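3.2 Chart data

Weekly sales lists for girl-group singles came from the Khurana trade sheets, which Gemma Oakley had already typed up for her study of radio play. We matched 3,406 entries to a label and a songwriter.

Figure 4. Cardboard box and white surface.

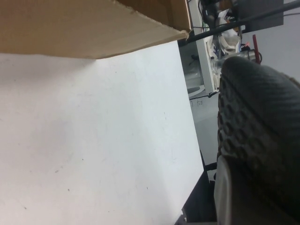 3.3 Interviews

Tia Penrose spoke with former session singers in Mesutby and Denodley. Most had recorded for Hukomard, often without credit - a point we return to in Section 5.

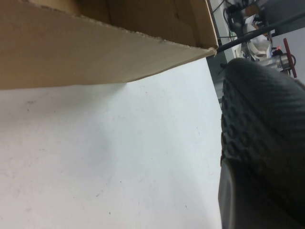
Three singers asked that their names be left out, and we refer to them by voice part. Their accounts of studio pay agree closely with one another but differ from the label's own books, above all for backing vocals.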